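How a Hand-Held Gripper Is Looked After
A Nitanik workshop page for young readers
12/08/2019

A robot arm needs something at its end to pick things up with. That part is called a gripper. Some grippers are bolted to a robot. Others have a handle, so a person can hold them and do a job the way a robot would do it later. This page is about the second kind and how it is kept in working order.

How the fingers close
The gripper has two fingers. Each finger is joined to the body by stiff bars called links. Where two links meet there is a pin, and the links turn around the pin like the blades of a pair of scissors. Because the links on the left match the links on the right, both fingers travel the same distance and meet in the middle.

A plate is a good test object. It is thin and smooth, and its rim is curved, so only a small part of it touches the fingers. If one finger is crooked, the plate will twist.

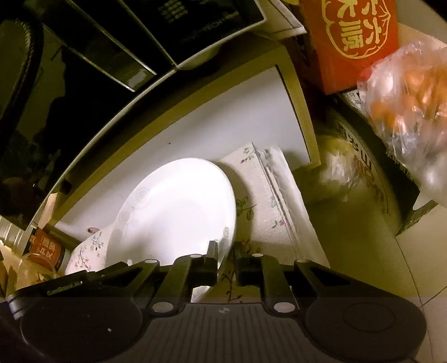

Checking the pins
Pins wear down slowly. A worn pin is loose in its hole, and the finger on that side starts to wobble. At the Palero workshop the pins are checked after every 200 grips. The check has four steps.

1. Open the fingers all the way.
2. Hold the body still and push each finger gently from the side.
3. Watch the pins. The links should turn, but they should not rock.
4. Close the fingers slowly and look at the gap between them. It should be even from top to bottom.

A pin that rocks is taken out and a new one is put in. This takes an adult 16 minutes with the right tools.

Cleaning the pads
The inside face of each finger is called the pad. The pad does the holding. Dust, crumbs and grease make it slippery, so it is wiped with a damp cloth and left to dry. Soap is used only for grease – and it must be wiped off afterward, as a soapy pad is slippery too.

Trying it out
After a repair, the gripper is tried on a table with ordinary things from a kitchen. Bowls and dishes have different rims – some shallow, some deep – and each one asks the fingers to open by a different amount. The Palero workshop makes 34 test grips, starting with dishes. If seven or more of them slip, the gripper goes back to the bench and the pins are checked again.
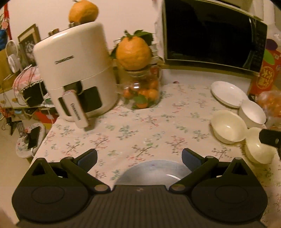 Margaritis wrote in to ask whether the pads could be made stickier, so that nothing would ever slip. Very sticky pads would hold well, the letter went on, but might they also refuse to let go of a light bowl? They might. A pad has to release things as well as hold them, and a sticky one also picks up dust faster.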